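Calusville toy library goes all in on sorting blocks by color, and some parents aren't sold

7 Jul 2022

The Calusville toy library has started lending its building blocks by color, one color to a bin, and it says families will get more use out of them that way. The evidence for this is thin so far.

Under the old setup, a family checked out a mixed tub and brought back a mixed tub. Under the new one, which began in April with a trial at the Grisalholm Street branch, the blocks are pulled apart into red, blue, white, yellow, green and black before they go back on the shelf. Borrowers can take up to 6 bins at a time. The library bought 69 new bins for the purpose, all of them plain white plastic, and paid $300 for them.

The idea comes from Kiani, a home-organizing method sold as a short course by a company called Girkon. The course tells parents that children "build with more purpose" when they can see every piece of one color together. The library's own flyer repeats the line word for word. Asked where it came from, Girkon sent over a four-page brochure with the same sentence in it, along with a customer survey. The survey asked people who had already paid for the course whether they felt calmer.

Vija Laur, who runs the Grisalholm Street branch, says she didn't need a survey.

"I've watched kids dump a whole tub on the floor to find two black wheels' worth of pieces for a car," she said. "Then it all goes back in, and ten minutes later it's on the floor again. Anything that stops the dumping is fine with me."

Has it stopped the dumping? Laur said it was quieter in the play corner. She also said summer hours began the same month the bins spread to the rest of the collection, and that fewer children come in during the summer. The library didn't keep notes on how the blocks were used before the change, so there is nothing to hold the new system up against.

What's easier to see is the extra work. Returned blocks get tipped out on a table by the window, sorted by hand and put in their bins, and most of this falls to Laur and to Arūnas Rozīte, who works there in the afternoons. Rozīte likes the job well enough. He said black is the fastest color to pick out of a pile and white is the slowest, and that the trouble comes with the older gray pieces, which have no bin of their own. For now they go in with the black. A borrower who takes home the black bin expecting only black may find a few surprises at the bottom.

Parents at the branch this week were split. Aníbal Leitão, who has a son in first grade, said he had tried the black bin and the yellow bin and would be going back to a mixed tub if the library still had one.

"What do you build out of just black?" he said. "A chimney? He made a chimney. It was a pretty good chimney. Then he asked where the rest was."

Mixed tubs can still be borrowed, it should be said, but they have to be requested at the desk and there's no sign telling anyone so. Laur said a sign was coming.

Other families have taken to the bins. Raimonds Vanags borrows the same two colors every other week for his daughter, who sorts them again at home on the kitchen table for the pleasure of it. He thinks the complaints are overdone. "It's a bin of blocks. If you want another color, get another bin."

That's fair as far as it goes, though it leaves the parent carrying the extra bin. The new ones have no lids. They do have a thick rolled rim that makes them easy to grab with one hand, and they fit under a car seat, according to Vanags. Leitão's tipped over in the trunk.

The bigger question is money. The bins were cheap, but the library has set aside another $500 for staff to take the Kiani course in the fall. The course covers closets, pantries and paper files as well as toys. It's hard to see what a toy library needs from the pantry section, and when the Grisalholm Street staff were asked, they couldn't say either. The same sum would replace a good many missing pieces. By Laur's own account, missing pieces are what borrowers complain about most.

Tõnu Mets, who oversees the library's branches, defended the plan. He said the course would give everyone "a shared way of doing things" and that the branches currently store toys however they please. He didn't offer a target for the program or a date for reviewing it. Asked what would count as the color bins not working, he said he would have to think about that.

He might look at the loan records. The library's system logs every tub and bin that goes out, by branch and by week, so a comparison with last summer wouldn't take long to put together. Mets said he hadn't requested one. He agreed it was a reasonable thing to ask for.
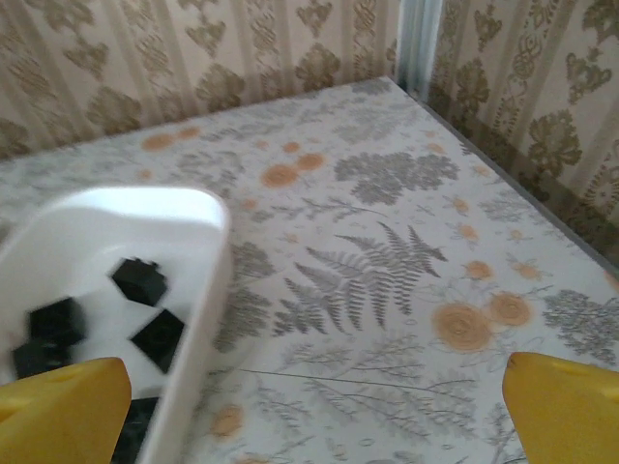 The color bins will be in use at every branch through the end of the summer. Mixed tubs are available at the desk, on request.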